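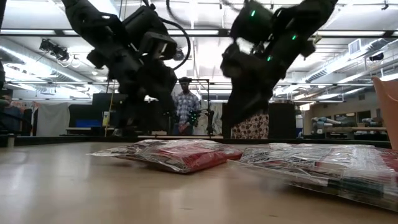

7. Fault 869: Pick Lost

This section covers Fault 869 on the Grutmont overhead two-arm station with Jatoi grippers. It applies to stations running the Ustimis controller in single-arm or two-arm mode. For joint faults and communication faults, see Section 8.

7.1 What the fault means

The controller raises Fault 869 when a gripper has closed on an item and the fingers then move to a position that does not match a held item. In most cases the item has slipped out or was never properly gripped. The fault can also come up when the item is still in the fingers but has folded or shifted.

When the fault is raised:

Both arms stop. In two-arm mode the arm without the fault stops as well, even if it is partway through a move.

The message "869 PICK LOST" shows on the Ustimis panel with the letter L or R for the arm that raised it.

The gripper that raised the fault keeps its last closing force. It does not open by itself.

The task list is paused. It is not cleared.

CAUTION: The motors stay powered after Fault 869. Status lights on an arm do not tell you that it is safe to touch. Press the station stop before you reach over the table.

CAUTION: The gripper fingers are pointed. Keep your face and hands away from the fingertips, including when the arm is stopped.

7.2 Items that often cause the fault

Soft packets in clear film cause more pick faults than rigid items. The film wrinkles, the contents move inside, and the sealed edge can lift or fold under the fingers. Shiny film also reflects the ceiling lights, and the vision system may place the edge of the packet in the wrong spot.

Look for these conditions:

A packet placed so that the sealed flap is the nearest part to the gripper. The fingers close on the flap and the film slides.

Packets that touch or nearly touch. The vision system may read them as a single item and choose a grip point between them.

A packet that hangs over the edge of the table or lies outside the taught work area.

Strong reflections on the tabletop at the pick point.

Worn or dirty finger pads.

7.3 Making the station safe

Do these steps every time, even if you think the fault is minor.

1. Press the station stop. The panel changes to STOPPED.

2. Wait two seconds for the brakes to engage. The arms may settle slightly as they do.

3. Look at both grippers. If either one is holding an item, note which one before you do anything else.

4. Check that nobody is within reach of either arm. Include people on the far side of the table, who may not be able to see the panel.

5. Tell anyone working nearby that you are about to clear a fault.

6. If you need to put your hands under an arm, turn the main switch off and fit your lock. The station stop alone is not enough for this.

NOTE: With the main power off, the Jatoi gripper loses its closing force. A held item may drop. Put a hand under the item only after the arms are locked off. If the item is heavy or could break, place a tray under it first.

7.4 Clearing a dropped item

1. Find the item. If it is on the table, leave it there until you have finished the checks in 7.3.

2. Pick it up by hand and look at the film. Discard a packet that is torn, punctured or leaking. Do not put it back in the work area.

3. Wipe the tabletop with a dry cloth if anything has spilled. For sticky residue, use a damp cloth and then dry the surface. Do not spray cleaner onto the table or toward the arms.

4. If the item fell to the floor, walk around the table to get it. Do not lean across the table between the arms.

5. If the item went into a cable loop or against an arm joint, lock off the main power before you remove it.

7.5 Releasing an item that is still held

Use this procedure when the item is folded, twisted or only partly gripped. The power must be on, so keep your hands out of the work area throughout.

1. Release the station stop and press ACKNOWLEDGE on the panel. The arms do not move at this point.

2. Open the menu MANUAL, then GRIPPER.

3. Select L or R to match the fault message. Check the selection again before you go on. Left and right are always given as seen from the operator side of the table.

4. If the gripper is high above the table, jog it down at slow speed until the item is just above the surface.

5. Hold OPEN. The fingers move only while the button is held.

6. If the item does not come free, release the button and go to step 7. Do not shake the item loose by jogging the arm back and forth.

7. Press the station stop, turn off and lock the main switch, and remove the item by hand. Pull film in line with the fingers. Pulling sideways can tear off a finger pad.

7.6 Returning the arms to the raised position

Both arms must be in the raised position before the task list can be restarted. If one arm is low, the controller refuses the restart and repeats the fault message.

1. Check the cables on each arm. The loops should hang free and must not be caught on a joint or on the gripper housing.

2. From the MANUAL menu, choose RAISE.

3. Raise the arm that had the fault first. Then raise the other arm.

4. Watch the space between the grippers while they move. If they come close together, let go of the button and jog the higher arm away before you continue.

5. Confirm that both grippers are clear of the table and that the panel shows RAISED for L and R.

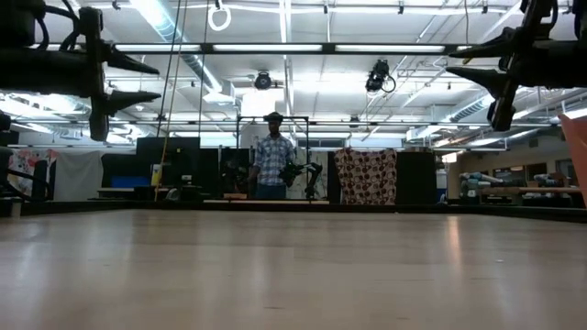 Figure 7-1. Left and right grippers raised clear of the tabletop.

If the panel does not show RAISED but the arm looks correct, do not override the check. The joint reading may be off. Go to Section 8.

7.7 Checking the finger pads

A worn pad is the usual reason for a fault that keeps coming back with different items. Check the pads with the main power locked off.

1. Wipe each pad with a lint-free cloth. Plastic film leaves a thin, slippery coating that is hard to see.

2. Run a gloved finger along the pad. Replace the pad if it feels smooth or if an edge has lifted.

3. Check that the fingertips line up when the gripper is pushed closed by hand. Up to six millimeters of play along the finger is normal on a used gripper. If there is more, take the gripper out of service.

4. Replace the pads as a pair. Fitting a new pad opposite a worn one makes the item turn as the fingers close.

Use Brokell pads of the type listed in the parts table at the back of this guide. Pads cut from sheet rubber change the finger position at closing, and the controller may then miss a lost item completely.

After you change pads, run GRIPPER, then ZERO, on that arm. The gripper must be empty when you do this.

7.8 Placing the items again

1. Lay each packet flat inside the taught work area.

2. Turn it so that the filled part faces the gripper and the sealed flap points away.

3. Leave a clear gap on every side. The packets should not overlap or touch.

4. Move packets away from the brightest reflections on the table. If you cannot do this, lower the exposure setting on the VISION page by a single step and check the live view.

5. On the live view, confirm that each packet has its own outline. If an outline runs across two packets, move them apart and refresh.

7.9 Restarting

1. Make sure all tools, cloths and trays are off the table.

2. Check again for people near the arms.

3. Release the station stop and press ACKNOWLEDGE.

4. Set the speed to SLOW.

5. Choose RETRY PICK to repeat the step that failed, or SKIP if the item has been removed. Choosing RETRY PICK with no item in place will bring the fault back.

6. Stay at the panel with a hand near the station stop until the arm has picked, moved and set down the item.

7. Return the speed to NORMAL.

The controller allows two retries of the same pick. After that, RETRY PICK is grayed out and the item must be skipped or placed again. Do not restart the controller to get around this limit.

7.10 If the fault returns

Fault on the same arm with any item: check the pads and zero the gripper (7.7).

Fault on both arms with the same kind of item: check the item settings in Ustimis. The closing width is probably set for a thicker item.

Fault as the arm lifts: the grip point is too close to the edge of the packet. Place it again as in 7.8.

Fault with the gripper closed on nothing: check the vision calibration (Section 5).

Fault with the item firmly held: the finger position sensor may be faulty. Lock off the station and call Grutmont service.

Before you call, write down the fault letter, the task name and the step number from the panel. Save the log with TOOLS, then EXPORT LOG, before you turn off the main power. The log entry for the last pick is not kept after a power-down.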